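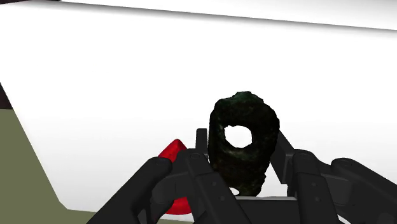

Who can apply for the Mundance household water rebate?

Any owner or tenant of a home connected to the Mundance town supply can apply, provided the work is carried out by a licensed plumber.

Mar 16, 2023

MUNDANCE WATER EXTENDS REBATE TO TENANTS

Mundance Water today confirmed that its household rebate program will be open to tenants for the first time, following a review of the scheme's opening year.

The program received 3664 applications in its first 12 months. Of these, 1258 came from the Purkach district, where many homes still have their original pipes and fittings.

Eligible households may claim $115 towards the cost of replacing a leaking cistern, tap or shower head. Tenants will need written consent from the property owner before work begins.

"Renters pay for the water they use and have asked us for a fair share of this program," said Chaimae Ait Brahim, General Manager of Mundance Water. "The new rules answer that request."

Applications will be processed by Erkico under its existing customer service contract. Paper forms remain available at the Uniyal Street office – receipts must be attached.

The rebate closes at the end of September, or earlier if funds are fully allocated.

Media contact: Pallavi Thakur, Corporate Communications, Mundance Water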